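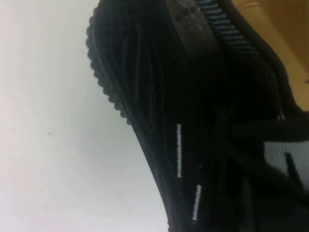
Okay, notes for the returns talk. Keep it to the 5 stories, don't read off the screen, and drink some water first.

Start with a show of hands: who here has bought the same thing in two sizes knowing full well one was going back? (Mine goes up too. Leave it up a while.)

So I run the customer inbox at Pitalis. We sell shoes online, mostly for walking and everyday stuff, and last December we had 800 returns in one month. I know that number by heart and I'd love to forget it! Everybody in the office had a theory. Haris Kos blamed the holidays. I blamed the size chart, loudly, to anyone standing near the coffee.

Then Ilse Van der Linden did the thing none of us had done and read the comment box. You know the one, "tell us more," the little box at the bottom of the form. She read them on a Sunday with her feet up and came in with 69 that all said pretty much the same thing: fits fine sitting down, hurts on stairs.

Pause here. Let them picture going downstairs.
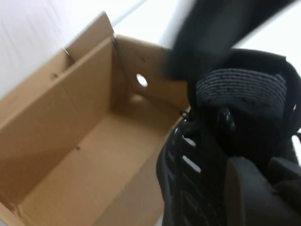

Now, stairs weren't on our form. We had too big, too small, wrong color, changed my mind. So people who hurt on stairs picked "too small," we told them to size up, and then the heel slipped and the second pair came back as well – two trips for the same foot.

Tell the Shu-fen Ko story here. She wrote us 3 emails, each one more polite than the last, and the final one just said "I have given up on my left foot." I still have it pinned over my desk.

What we changed: we added a blank line above the checkboxes, so you write first and tick second. Kwan-ho Liu thought people would skip it. They write paragraphs! One man told us about his knee surgery and his sister's wedding.

If there's time, mention Erketti, who tried it the other way around and put the blank line last. Don't be mean about it, their people are in the room.

Questions. If it goes quiet, ask what's on their own form, and when somebody last read the answers.

Leave the clicker for Lok-yiu Ko, she's on right after me.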